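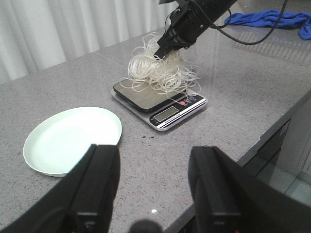

Noodles over the scale, Fankhauser open day, Lotdale

Filed under: Visits & Open Days

1/ I went to the August open day at Fankhauser in Lotdale. I wanted to write a short report, but it became a thread. I hope you will forgive my English in the long parts.

2/ The station I liked most was the noodle one. The task sounds simple: take noodles, put them on the kitchen scale, reach 30 grams. Then the portion goes to a plate. Every cook does this without thinking.

3/ Noodles are a terrible object for a robot. A box has sides. A bundle of noodles has no sides, and when you lift one part, you do not know how much will come with it. Look how the loose ends lie down on the scale while the fingers still hold the rest.

4/ Damian Danzer, who led our group, explained that this is the difficult moment for weighing. If some strands touch the platform and the others hang from the fingers, the number is not the real weight. The program must wait until the fingers open and move away.

5/ We were 8 visitors in the group and we saw 20 tries. I did not keep a score, but some portions were too big, and one time a good part of the noodles stayed on the fingers. They did not hide this from us, and I respected it.

6/ Somebody asked why not use a machine with a hopper, as in a factory. Damian's answer: for one product all day, please use the hopper. Their project, Surivov, is for small kitchens where the food changes every hour.

7/ I asked Eyvindur Lund about cleaning the fingers. He said the present ones are for tests only and the food from the demo is not eaten. A washable version is planned -- he did not want to give a date.

8/ Small advice if you go next time: come in the morning. After 2 o'clock the room was so full that I could only see other people's shoulders.

9/ Next month I will visit the Clirnport workshop, where they work with folding cloth. If you have questions for them, write under this post and I will bring them with me.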